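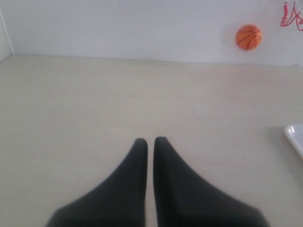
How often should you check that the gripper still closes where it says it closes? At the start of every session, and again any time somebody has touched the fingers, the mount or the cable.

I know, that sounds like a lot. It takes me less time than finding my coffee. But I've been writing our bench rules this month (version three, sigh) and the check is the one people grumble over most, so it goes first.

Some background for new readers: we run small tabletop tasks, putting a little ball where it belongs, that sort of thing, and we record everything from the wrist. Our old rules were one page that Rogelio Catacutan wrote in October and taped to a cabinet. Good page! It just didn't say what to do when two people disagreed about what counted as a good run, and by spring we had 3000 recordings and two very different opinions.

So, the new version, or the parts I'm happy with.

Every run starts with the fingers in view and clear of the object. If you start with the ball already half grabbed, toss the run. Kenneth Lagman argued for keeping those with a tag, and we tried that for a while – the tags got forgotten and we ended up rewatching 200 clips to sort them out. Never again.

Failed runs stay. Label them failed and move on. I used to delete mine out of pure embarrassment, which made my numbers look lovely and helped no one.

No hands in the workspace while the arm is enabled. Not to nudge the ball, not to flick off a crumb. Pause, reach in, step back, resume. I don't care that it's a small arm, a pinch is a pinch (ask my thumb).

Write the speed limit on the session sheet even if you didn't change it. The Galang controller remembers the last person's setting and the Skakach one doesn't, and I have been caught both ways.

Stop after 40 runs and take a break. I get sloppy at 35 and I bet you do too.

Still undecided: whether to lock the lighting. I say yes, Kenneth says varied light is good for us. We'll probably write it down either way and fight about it later.

April 28, 2025

Print this post | E-mail this post

2 comments

benchmouse: We do the closing check at the end too, so we know whether the whole session can be trusted. Might be worth adding?

Terri in Lirnholm: Is the session sheet paper or a file? Ours is paper and it's always under something.

Recent posts
Relabeling 1125 clips in one sitting
My Stolletti mount, six months in
Cable ties, a love story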